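2023年5月15日

今日は手首カメラの話をだらだら連投します。うちの現場の決まりごとの話なので、同業の人以外には地味だと思う。すみません、長いです。

**1**
今年の1月に、把持作業の手順書をまるっと書き直したんですよ。前のやつは前任チームから引き継いだもので、「適切に接近すること」みたいな文がずらっと並んでて、適切って何!?ってなるやつ。新人が読むたびに私のところに聞きに来るので、もう書き直した方が早いなと。

**2**
書き直しに付き合ってくれたのがTenierのIsla Toshさん。オンラインで何度も画面共有して、一文ずつ「これ、守れたかどうか後から確認できる?」って聞かれるんです。確認できない文は消すか、書き換えるか。最初の週は半分くらい消えた気がする。心が折れかけました(笑)

**3**
で、残った中でいちばん揉めたのが「つかむ前の一時停止」。対象の手前で必ず止まって、手首カメラの画を残してから指を閉じる、というルールです。停止は2秒。長いって言う人は今でもいます。私も急いでる日は長いと思ってる。

**4**
でもこの2秒の画があるのとないのとで、あとの話し合いが全然ちがうんですよね。ないと「たぶん左に寄ってた」「いや寄ってない」の応酬になる。あると、みんなで黙って画面を見る。

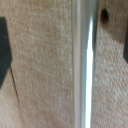

指の間に金属の棒。背後はベージュの布っぽい面

**5**
うちのレビューでまず見るのは、両方の指が画に入ってるかどうか。今回は左がしっかり、右は細くしか見えてないけど、入ってはいる。次に棒の位置で、右の指の方に近い。この偏りは必ずメモに書きます。数字にできなくても「右寄り」の三文字でいいから書く!

**6**
それから、光るもの。金属の棒はもう本当に困る。白い筋がびかーっと縦に入るでしょう。ここを棒の縁だと思って位置を合わせると、実際の縁からずれます。手順書には「輪郭は反射の筋でとらない。背景との境目でとる」と書きました。これ、Islaさんの質問に耐えた数少ない私の文です。自慢。

**7**
背景の方も油断ならなくて、棒の右上のあたり、布に小さい黒っぽい穴みたいなのがありますよね。左側には細い線も一本走ってる。こういうのは「対象以外の目印」という欄に書いておきます。あとから見る人が、同じ場所の画かどうか照合するのにすごく助かる。

**8**
この欄、最初は任意だったんです。任意にしたら案の定みんな空欄で出してくる。私も空欄で出してた。なので今は必須で、何もなければ「なし」と書く。空欄は差し戻し。

**9**
ピントの話もよく聞かれるので書いておくと、うちは指の輪郭がぼけてても不合格にしません。見るのは対象の縁が追えるかどうか。ここを厳しくしすぎた時期があって、撮り直しばかり増えて、肝心の把持の練習が進まなくなりました。Ravormontの現場も似たようなところで悩んだらしく、先月資料を見せてもらったら結論がほぼ同じで、ちょっとうれしかった。

**10**
影はまだ決めきれてないです。指が近づくと布の側に影が落ちて、そのへんだけ灰色になる。これを汚れとか段差と書いてしまう人がいて、気持ちはわかる。静止画一枚だと私も自信ないときがあります。いまの運用は「判断がつかなければ『影または汚れ』と書く」。どっちかに決めて書くのは禁止。

**11**
この「わからないものはわからないまま書く」を入れたのはGregor Dalgleishさんの強い希望でした。Mathesonで検査の文書を長く見てきた人で、記録の中の断定をとにかく疑う。私が試しに書いた記録、赤字で真っ赤になって返ってきました。「柔らかい布」と書いたら「触ったんですか?」って。触ってないです……。

**12**
なのでうちの記録は材質欄も弱気です。「布のような面」「金属に見える棒」。読むとちょっとまどろっこしいんだけど、慣れると逆に、断定してある行が目立って助かるんですよ。そこだけ誰かが現物を見て確かめてるってことなので。

**13**
保管の話。停止時の画は全部残してて、いま4,000枚近くあります。全部見返すのは無理なので、8枚ずつ抜いて二人で別々に記録を書いて、突き合わせる。食い違ったら多数決にはしないで、手順書の文の方を疑うことにしてます。だいたい文が悪い。私の文が。

**14**
いま赤字が入ってるのは「対象に正対する」という一文。棒みたいな細長いものに正対するって、指の開く向きを棒に直角にすることなのか、カメラの真ん中に棒が来ることなのか、人によって読みが割れてました。さっきの画でいうと、棒はまっすぐ縦だけど真ん中よりちょっと右。前者なら合格、後者なら惜しい。そりゃ割れるわ。

**15**
とりあえず来週の版では二つに分けます。「向き」と「中心」。それぞれ別の欄にして、合格の幅も別に書く。Premwoodの担当の方にも読んでもらう予定で、たぶんまた何か言われる。胃が痛い。

**16**
あ、リプで「一時停止は安全のための規格か何かで決まってるんですか」と聞かれたので先に。うちの社内の手順です。安全側の要件は別の文書で別の担当が持ってるので、この2秒をそっちの停止と混ぜないでくださいね。名前が似てて紛らわしいから、今度から「撮影待ち」に改名しようかと相談中です。

**17**
同じような手順を持ってる方、反射の扱いをどう書いてるか教えてもらえるとうれしいです。照明を動かす派と、記録側で吸収する派がいると思うんだけど、うちは照明を共用してて勝手に動かせないので後者です。動かせる現場がうらやましい!

**18**
追記。「対象以外の目印」欄、書き方の例がほしいと言われたので、明日Islaさんと相談して手順書の後ろにつけます。位置は「棒の右、上の方」くらいの粗さで十分です。細かく書こうとして手が止まるくらいなら、粗くていいから埋めてください。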